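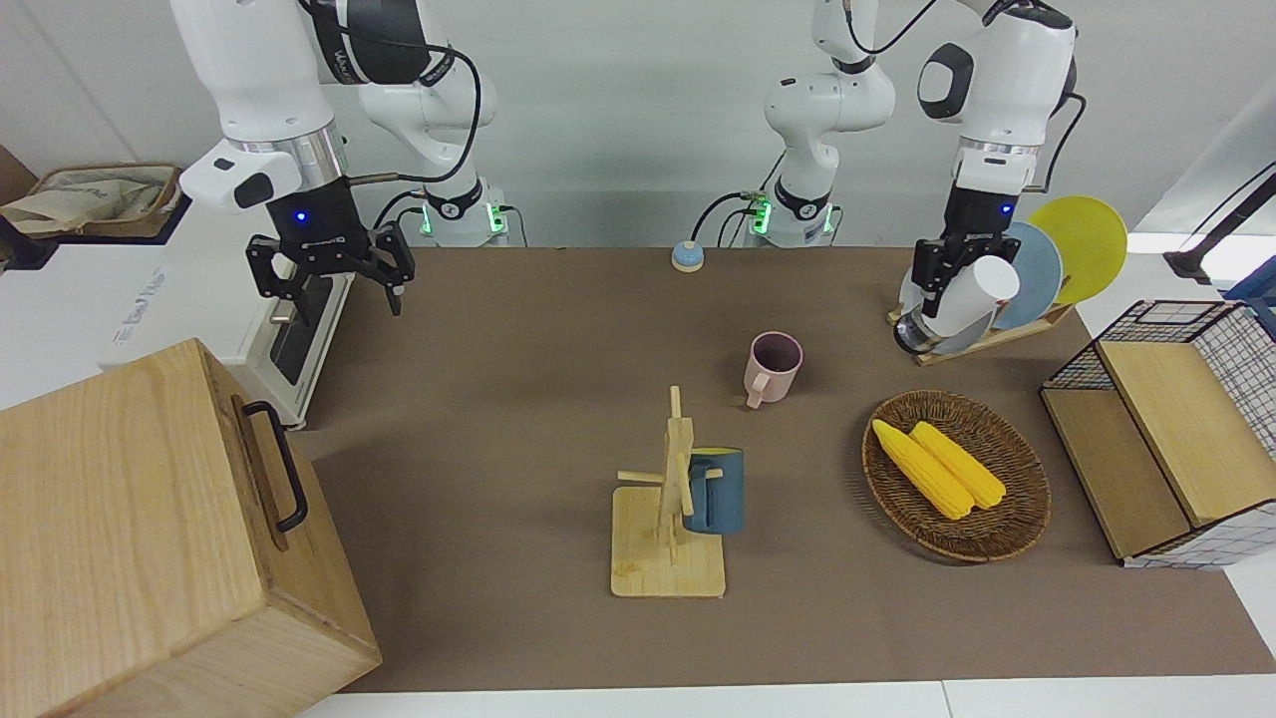

PULTTON, November 2020

The Halás pottery opens its doors twice a year, and I have missed it eleven times out of a possible eleven, mostly from laziness. This time I drove the 13 miles out of Jedeck, got lost at the grain elevator and arrived with the tour already in the glaze room.

Our guide was Omolara Ugwu, who has thrown pots here long enough to be rude about them. She let us each try the wheel. My bowl had the posture of a man asleep on a bus. She looked at it kindly and put it back in the clay bin. 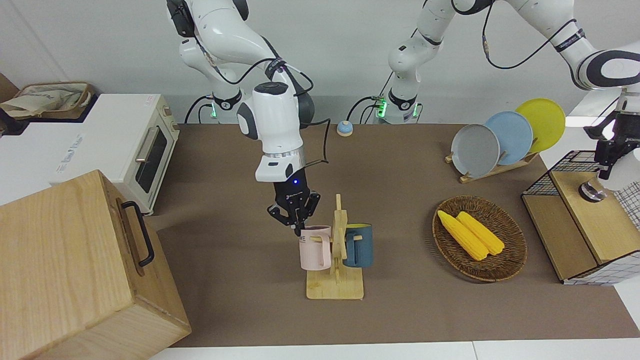
Glaze is where a pottery makes its money and loses its temper. Halás keeps 392 test tiles on one wall, most of them some shade of oatmeal, and visitors are expected to have a favorite. What people want at home is less subtle. A pale pink mug on one peg and a dark teal-blue one with a yellow rim inside on the other will beat oatmeal in any kitchen, and Ugwu admits as much – through her teeth.

The big kiln, a Ballberg, holds some 3,859 pieces when it's packed by someone who knows how. We weren't allowed near it. We were allowed near the gas bill, which is framed. 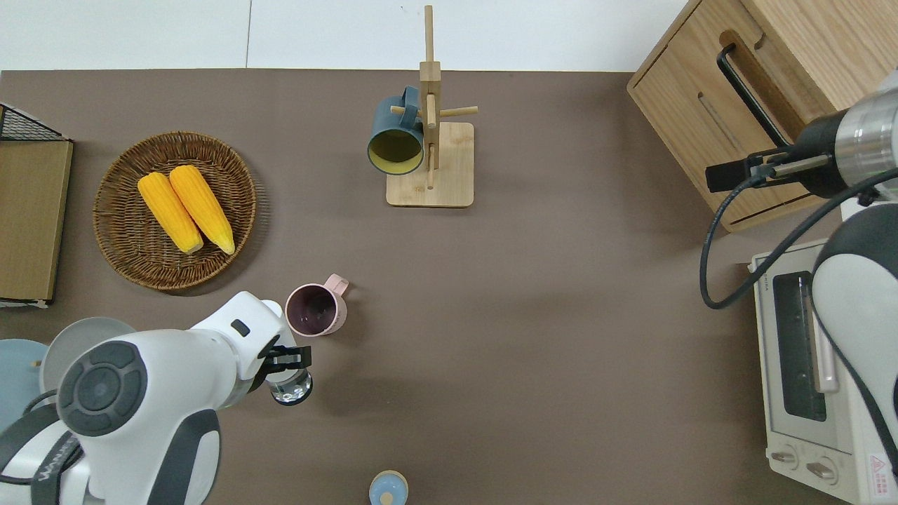
Lunch was soup in the yard, with a lecture on plates. Ugwu holds that a plate should stay out of the food's way, and that pattern is for people who can't cook. I came around to this over my second helping. Two ears of yellow corn look fine in a wicker basket and would look just as good on a pale grey plate or a powder-blue one, but give them a border of painted geese and it's all over.

The shop takes cash only. I bought a butter dish with a lid that nearly fits. Next open day is in August, and you should bring boots, as the parking lot is a field.

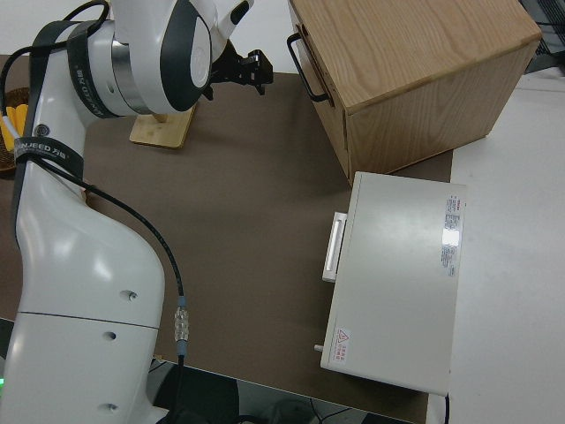

White casing and black straps, over a brown tabletop.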